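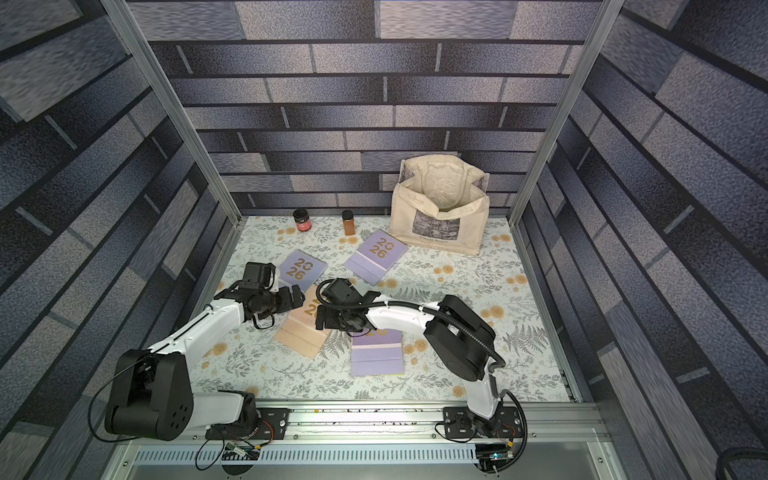 Chapter 7
Comparing Grippers: What the Numbers Leave Out

Before you start

You should have read Chapter 2, on success criteria, and you should be able to compute a confidence interval for a proportion. Readers who skipped the appendix on logging will want it by Section 7.3.

7.1 The trouble with "better"

Every gripper on the market is better than some other gripper. The sales sheet for the Hoteo parallel jaw reports a grasp rate, and so does the sheet for the Grolell, and both rates are high enough that a buyer might reasonably wonder why anyone still has trouble picking things up. People do still have trouble. If you have spent an afternoon trying to get two fingers under the edge of a flat object, you know how little that single percentage helped you.

A grasp rate is a fraction, and both halves of it deserve suspicion. The top half depends on what someone agreed to call a success. Lifted off the surface? Lifted and held for a few seconds? Lifted, carried and set down the right way up? The bottom half depends on which attempts were allowed to count. Runs get thrown out when the operator bumps the table or when the controller faults, and now and then when somebody simply has a feeling that the run was not fair. Thrown-out runs have a way of being failures.

Consider the Karaki trial, which we will return to throughout this chapter. Its report gives results for 3603 attempts, an impressive figure. Read the method section and you find that the attempts were made with 11 objects, and that most of the objects were blocks. A gripper that does well on blocks has been shown to do well on blocks. The large number of attempts narrows the error bars around that one finding and tells you next to nothing about a paperback or a bag.

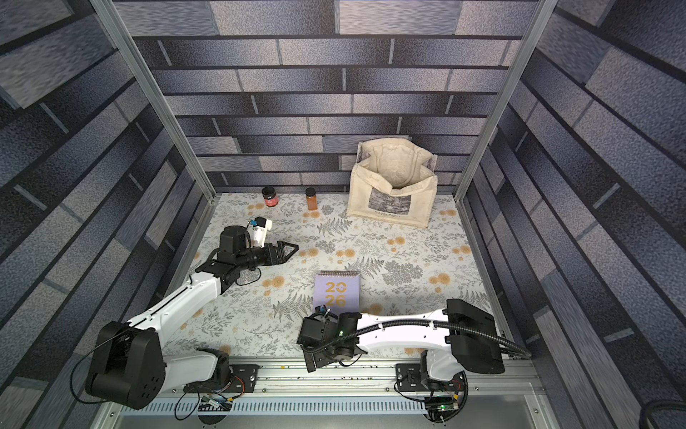

Object choice is where most comparisons are quietly won. Rigid items with parallel sides suit parallel jaws, so a test set full of them will flatter any two-fingered design. Flat items are less kind. A desk calendar lying on the floor of the workspace, like the lavender one between the two grippers, offers hardly any height to close on, and its spiral binding gives one edge a different feel from the other three. A jar or a capped bottle asks for something else again, and an open canvas bag has no fixed shape to plan around. Ask of any published rate which of these kinds of thing were in the set, and in what share. If the report can't tell you, treat the rate as a statement about the author's taste in objects.

Placement matters nearly as much. An object set down by hand tends to end up where the person expects the arm to do well. We don't think this is usually dishonest. People who have watched a lot of failed grasps learn where the failures happen and drift away from those spots without noticing. The cure is dull: draw the positions from a random list before the session, print the list, and follow it even when a position looks hopeless.

7.2 Two arms, two chances to be fooled

Adding a second arm does not double the information in a test. It may reduce it. When one gripper steadies an object while the other closes, the credit for a good grasp is shared, and few logs record how. One Luden study swapped the gripper on the right arm, left the other alone, and reported the improvement as belonging to the new gripper. Perhaps it did. The operators had also had around 2 more weeks of practice by then, and the report has no run with the old gripper put back on.
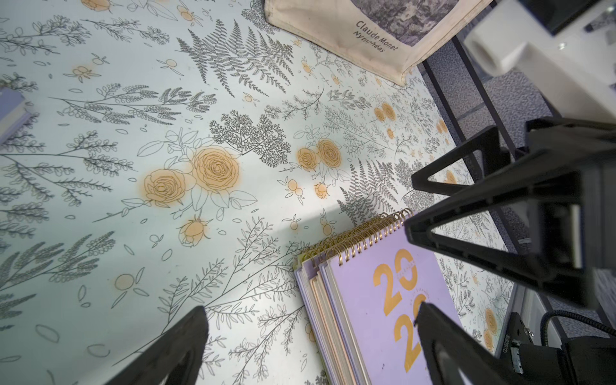
Put the old gripper back on. If you take one habit from this section, let it be that one. Test A, then B, then A again, and compare the two A sessions before you look at B at all. When the A sessions disagree by as much as A and B do, you have measured your operators, your lighting or your cables, and the gripper question is still open.

Cameras deserve the same treatment. A wrist camera sees the contact point closely but has its view partly blocked by the fingers, and a bulkier finger blocks more. Swap the gripper and you have changed the picture the controller works from, too. A fall in grasp rate may then have little to do with grip. Section 7.4 describes a way to test the two separately, and admits where it fails.

Terms used in this chapter

Attempt: one planned closing of the gripper, counted whether or not contact is made.
Excluded run: an attempt removed from the results. Always report how many, and on whose decision.
Return test: a repeat of the first condition after the second has been run.

Warm-up

1. Find a sales sheet for any gripper. Write down its definition of a successful grasp. If there is none, write three definitions that would fit the claim, from most to least generous.
2. Choose a set of objects from your own desk that would make a two-fingered gripper look excellent. Choose a second set that would make it look poor. Keep both lists for Section 7.3.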